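Shelf robots and the number that went missing

The Zuvis write-up has been forwarded to me by three different readers, each with a version of the same note: have you seen this, it's nearly solved. I have seen it. I've also read the appendix, and I don't think it's nearly anything yet, although there is a decent piece of work underneath the headline.

For anyone who skipped it in October, the claim is that a two-armed robot with fingered hands can tidy a retail shelf after learning from recordings of people steering the same robot by hand. There were 1371 recordings, all made at the Mesberg lab. No one wrote rules for where a bottle goes or how hard to squeeze. The system gets the camera views and the position of every joint, and it puts out the next short burst of movement, over and over until the job is done or somebody stops it.

The task itself is dull in a good way. Snack tubes get knocked over or shoved to the wrong end of a shelf, and the robot has to get them upright and near the front where a shopper could reach them. I'm glad they picked it. A purple Lay's canister is a better test than the foam blocks we all got used to, being smooth, round and fairly tall for its base. You have to get your fingers around it without clipping the shelf lip or the board overhead.
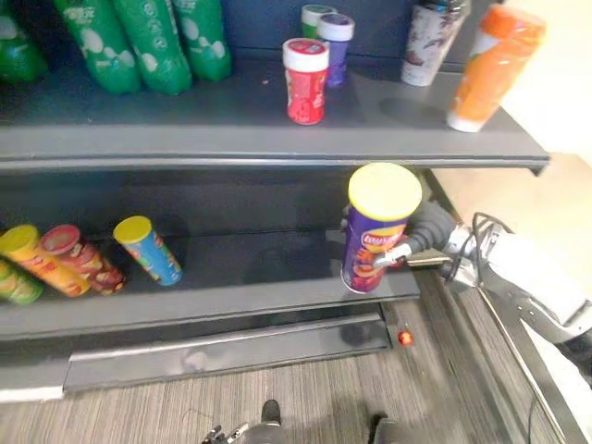
Does the robot know what it's picking up?

Only in a thin sense. The method has no list of products and never names anything. It has learned that certain shapes and colours in the camera view go with certain movements, so a tube it has met many times gets handled well and a tube in a new size may not. Ghizlane Belhaj, who ran the data side of the project, was upfront about this when I asked. "It knows what people did when the picture looked like that," she told me. "I wouldn't claim more."

I like that answer a good deal more than the press page, where the word "understands" turns up in the first paragraph.

Now to the results. The success rate everyone quotes comes from the trained layout, meaning the same kind of shelf, the same family of products and the same lighting. Within that, fine. The trouble is how a success was scored. An attempt counted if the item was upright on the shelf when time ran out, and the operator was allowed up to two resets per attempt. A reset means a person steps in, puts the item back in a reachable spot and lets the robot carry on. If I had a stock clerk who needed me to put the chips back in his hand twice, I would not be writing it up as a clean run.

The version without resets is in the appendix, in a table with no caption. It's a lot lower. I'm not going to print the two figures next to each other, as they cover different sets of attempts and somebody will quote me as though they don't. But the authors could have run the same set both ways, and they should have.

The second thing that bothers me is the wrist cameras. A good part of the paper argues that adding a close view from each wrist is what makes the fingers work, and the comparison they offer is wrist views on against wrist views off. Only the "on" version was trained for the full length, though. The "off" version was stopped early, with a line saying it had "levelled out". Maybe it had. There's no curve to show it.

I put this to Rosário Esteves, who has been trying to repeat the work at Stasiv with a similar setup. Her group trained both versions to the same length and found that the gap shrank. It didn't vanish. The close view still helped with the last few centimetres of a grasp, where the hand blocks what the head camera can see of the object. Away from that moment it did very little, and in some runs the robot seemed to get distracted by whatever happened to be passing under the wrist. 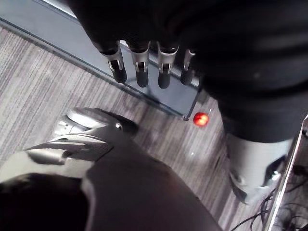
She thinks that last part deserves a paper of its own, and I agree with her. A wrist camera spends most of its life looking at things that have nothing to do with the job. It sees carpet, cables, the edge of the fixture, the robot's own arm. If the training recordings all come from a single room, the system is free to lean on those things as landmarks, and you won't find out until you move it. Stasiv moved theirs to a room with a different floor and performance dropped before a single product had been changed. The Mesberg paper never leaves the room.

None of this makes the work bad. The recordings are good and, to their credit, they're being released, along with the failed attempts, which most groups quietly bin. Controlling that many finger joints from demonstrations alone is hard, and five years ago I'd have said it wasn't worth trying outside a simulator. My complaint is with the distance between what was tested and what's being said about it, and I gather the people in the lab are less comfortable with that distance than the people who wrote the press page.

What I'd want to see next is pretty plain: no resets, both versions trained to the same length, and a second room with somebody else's floor in it. Edberg has offered space and a set of shelves for a shared test, and Belhaj says her group is willing if the scoring rules are agreed on beforehand. Esteves has sent both sides a draft of those rules. It allows no resets, and it asks that every table have a caption.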